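Kidesix Opens Its Doors to Keepers of Small Home Aquariums

Free fall program pairs new fish owners with people who have done it for years

ZAMECK, 5 Sep 2026 - Kidesix, the neighborhood fishkeeping club based in Zameck, is delighted to announce that its home visit program is open to everyone in town, whether or not they have ever joined a club in their lives (or ever plan to!).

The idea grew out of a very busy July, when the club's Grullach Street help desk heard from more than 108 households, a good many of them with a first tank and a first batch of cloudy water. Most of the questions were the kind that are so much easier to answer while sitting in someone's living room, looking at the same tank over a cup of tea.

"People worry that they've done something terrible, and usually they've just fed the fish a bit too much," said Jarmila Vávra, who runs the program. "We've all done it. I did it for years, and my fish were very polite about it."

How the visits work

Each household gets 2 visits of an hour or so, four weeks apart. The visitor brings a water test kit, goes through the results with the family, and leaves a simple feeding and cleaning plan to stick on the fridge. Children are very welcome to help with the testing, and they tend to be better at reading the color chart than the grown-ups are.

Tanks can be any size and can stay right where they are, in among the shelves and chairs and the snacks on the table. Please don't tidy up on our account. 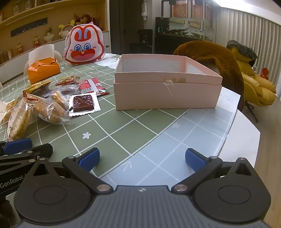
Signing up

There are 25 places in the first round, and they will be given out in the order that requests arrive. Forms are at the front counter of the Vlad Garden Center and at the Grullach Street desk, and it helps a great deal if you can write down the size of your tank and what lives in it.

About Kidesix

Kidesix is a club for people who keep freshwater fish at home. It holds an open evening every month at the Zameck library, with a plant swap afterward.

Press contact: Jarmila Vávra, Kidesix, Grullach Street, Zameck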